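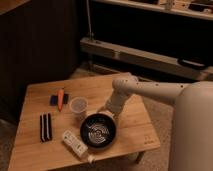

Field season, week two. Estuary groundwater survey out of Soline. We have 338 sample vials and, as of this morning, 5 working pens.

The radon detector takes almost 80 minutes to settle after every move. The tide does not wait 80 minutes. You see the issue.

Dragged 300 meters of hose through mangrove mud to reach the Kusero seep. It was fresher than the creek, so I'm calling that a win. My left boot lives there now. 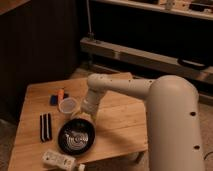
Small cup, pale table.

Tomorrow: the Gander channel on the ebb, low water at 5 a.m. I've read the Michiels protocol twice and it still says "rinse gently," as if there were time.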